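Minutes of the Workroom Users' Meeting, Jikham Shared Workroom

Present: Jozefína Jireš (chair), Přemysl Hrnčiar (minutes), one delegate each from the Morklow and Miltow groups, and the person responsible for the store.
Excused: the delegate of the window side desks, who sent her points in writing.

1. Opening and previous minutes

The chair opened the meeting and asked if everybody had received the minutes from January. One correction was requested: under the point about the shelves, it was written that the boxes "will be removed". The decision was that they will be sorted, and removed only when the owner agrees. The correction was accepted and the minutes were approved with this change.

The chair reminded us that the meeting is held in the workroom itself so that we can look at the things we discuss. The first thing discussed was the white counter by the window, and what is allowed to stay on it.
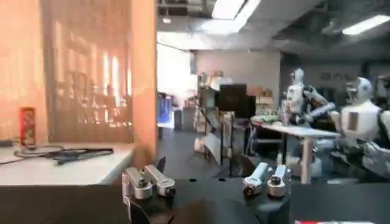 Jikham, May 27, 2020

2. The white counter

The written points from the window side desks were read aloud. The main complaint is that the counter is used as a place where things are put down for a moment and then stay for weeks. A coiled black cable and a red can were named in the letter. The delegate of Morklow said that the can does not disturb anybody. The delegate of Miltow answered that food and cables should not share one surface, whether the can has something in it or not.

After some discussion it was agreed:
– Cables in use may stay on the counter during the day. In the evening they are coiled and hung up.
– Hand tools go back to the drawer of the group they belong to. A tool without a label goes to the store.
– Snacks are kept in the kitchen cupboard.

Mr. Hrnčiar will buy hooks for the cables. He asked if adhesive hooks would be enough. The chair prefers hooks with screws, but for this we need permission from Rusnák, from whom we rent the building. She will write to them.

3. White cloths and the folding table

This point took the longest time. The cloths come back from the laundry in one bag and have to be folded before they go into the store. At present every group folds in its own way, and the piles do not fit on the shelf. The person responsible for the store showed one pile that had fallen down twice.

She proposed one common way of folding. The cloth is laid flat on the dark table, with the long side parallel to the edge of the table. It is smoothed by hand from the middle to the outside. Then the near part is folded over the far part, and the cloth is folded once more from the side.
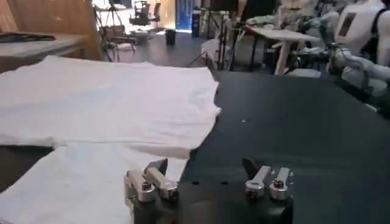 She added that the smoothing is the step which most people leave out, and that a small crease in the first fold becomes a big one in the second. The delegate of Miltow asked if the corners must meet exactly. They do not have to, but the folded side should face the front of the shelf, so that one cloth can be taken without pulling the others.

The delegate of Morklow was of the opinion that his group does not need to fold at all, as they use the cloths on the same day. It was agreed that cloths for same day use may stay in the bag, and the bag must carry the name of the group. All other cloths are folded. The proposal was accepted with one vote against.

The chair asked that printed sheets and boxes are not left on the dark table when folding is going on. They should be moved to the shelves first, also when they lie only at the side and seem not to be in the way. Mr. Hrnčiar remarked that the dark surface is good for folding white cloth, because the edges are easy to see, but that it also shows every thread and every bit of dust. It will be wiped before folding. The cleaning cloth for this will be a colored one, in order not to mix it with the others.

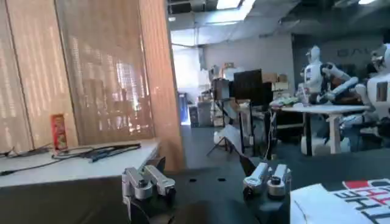
4. Blinds and light

The delegate of the window side desks wrote that the sun comes through the blinds in the morning and makes stripes on the desk, and that this is tiring for the eyes. She asked for a second layer or for thicker blinds. An offer was received last year for 700, without mounting. The chair considers this too much for one window. The delegate of Miltow suggested to turn the desk first and see if it helps, as this costs nothing. The desk will be turned for a trial period and the question comes back at the next meeting.

The orange partition remains where it is. There was a question if it could be moved further into the room, but then the passage would become too narrow.

5. Cloths left on the table

The person responsible for the store reported that she often finds a cloth left open on the black table at the end of the day. She does not know if it is clean or used, so she must send it to the laundry again, and the laundry bill grows. She does not want to blame one group.

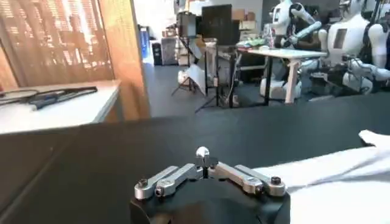

The chair proposed a simple rule: what lies unfolded on the table in the evening counts as used. The group which had the table on that day pays for the washing. The delegate of Morklow asked how we will know who had the table. A paper list will be hung next to the shelf, and each group writes its name when it starts. Accepted by all.

6. Other matters

The cardboard boxes on the shelves are to be sorted by their owners before the next meeting. Mr. Hrnčiar will put a note on those without a name.

The delegate of Miltow asked for a second key to the store. The chair will check with Rusnák in the same letter as the hooks.

7. Tasks

Jozefína Jireš – letter to Rusnák (hooks, key)
Přemysl Hrnčiar – hooks, notes on the boxes, paper list for the table
Store – short written instruction for folding, to be hung above the shelf
Window side desks – turning of the desk, report on the light

Minutes written by Přemysl Hrnčiar, checked by Jozefína Jireš.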